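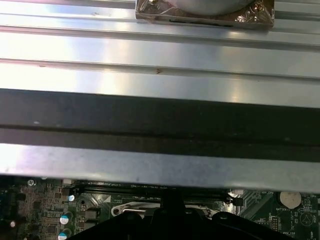
Aluminum, and a little something still in its wrapper.

The joy of secondhand computers

September 2024

I have been buying used desktop computers for years now and I still get excited every single time I carry one up the stairs. Big, heavy, unfashionable towers! The kind offices throw out by the dozen. My latest came from Kadus, the little surplus shop behind the bus station in Murkby, and it cost me $149 with a keyboard and a mouse included.

I love going there. The shelves are a mess and the prices are written on masking tape, and if you ask for a memory stick they bring out a whole shoebox and let you dig. I went in July for a power cord and came home with a monitor, two fans and a scanner from 2000 that still does beautiful work on old slides (I'm up to slide 1254, and most of them are of lakes).

What I use them for is pretty ordinary. One holds the family photos. One plays music in the kitchen. The new one is named Gu, after the noise it makes when it starts up, and it's going to run Flimodent, the small puzzle game I've been writing on and off since spring. It doesn't need much power, and testing on an older machine keeps me careful – if it runs well on Gu, it will run well for my aunt.

And opening them up is half the fun. An old tower has so much room inside. You can get your whole hand in there, follow a cable from one end to the other, and put a name to every part by the end of an afternoon. Go slowly with the processor, though. Find the little corner mark, match it to the socket, set it down flat and never push. 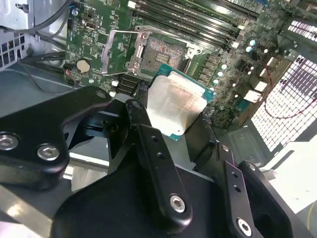
What I check before I pay

First the power supply, for smell. Then I look for puffy capacitors, and I ask to see it start. I don't worry about the drive at all, I swap that anyway. Scratches are fine, stickers are better, and I once got a complete parts list taped inside a side panel. Best find ever!

Next up is a quieter fan for Gu, and after that, back to level nine.

Print this post | E-mail this post

3 comments

slowtower: The shoebox! I found my best sound card in that shoebox.

mapleandsolder: Does the scanner need an old driver? Mine refuses to talk to anything new.

pennywhistle88: More Flimodent please.

Recent posts
Scanning slides without losing a weekend
A better shelf for the kitchen speakers
Flimodent: level eight is done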